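Bolger after-school meals grant: second progress report

Clinano was paid to bring hot suppers to 200 families in Clitside. By its own count it served 1025 meals. We would treat that figure with care, as it includes boxes left at the door with no one home. 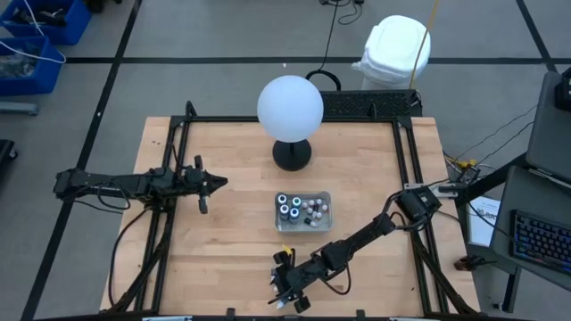
Butcher-block tabletop on a gray floor.

Sign-ups stand at 102 families. The first report blamed the flyers. New flyers went out, and sign-ups barely moved. We doubt that a third set, now budgeted at $497, will do better.
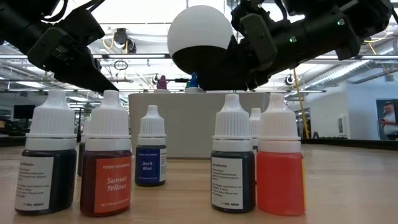 Parents told us the pickup hour is too early for anyone on a day shift. The grantee has heard this before and has yet to try a later slot. Its claim that children eat better at home rests on a survey with no starting point to compare against. 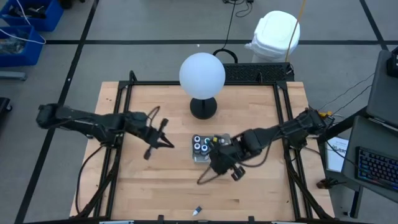 JINELGATE, Dec 24, 2020

We advise holding the next payment until a later pickup has been tested. Delivery logs, with missed drops listed apart, are due in January.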